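Stelley Ceasefire Radio Transcripts

Version 2, August 2026

Summary

Stelley is a collection of radio interviews in which guests talk about ceasefires, peace talks and humanitarian access. The audio was transcribed by hand and then checked by a second reader. It was made for people who study how the language of negotiation changes when a truce is announced, broken or extended.

Contents

The release has 2170 interview segments. Most of them are short, between one and 5 minutes. Longer programs were split where the host changes the subject. Music, news bulletins and listener calls were removed.

Each segment has these fields:

segment_id - a short code, stable between versions
program - the program name as the station writes it
role - host, analyst, official, aid worker or other
text - the transcript, with pauses not marked
claim - yes or no, if the speaker says that one side broke an agreement
guarantor - the third country named by the speaker, if there is one

How the labels were made

The labels claim and guarantor were added in the tool Narner by two annotators who worked separately. They gave the same answer for claim in 90 percent of segments. For guarantor the agreement was lower, mainly when a speaker says "the outside powers" and gives no name. In these cases the field is left empty, also when the context makes a guess easy.

Please note that claim records what was said. It does not record if the violation took place, and we did not compare it with any other source. 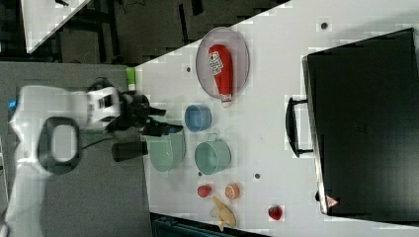 Robot arm with a two-fingered gripper above a green cup, beside a white table.

Known problems

Place names are spelled in more than one way. The Costello script in the tools folder can unify them, but it sometimes joins two villages with similar names.
Officials are a small part of the speakers, and analysts are the largest part.
Segments from December have weaker audio, so the mark [unclear] appears there more often.

Changes from version 1

Duplicate segments were removed. The field role has the new value "aid worker". The older Basia format is no longer included, but the converter is still in the tools folder.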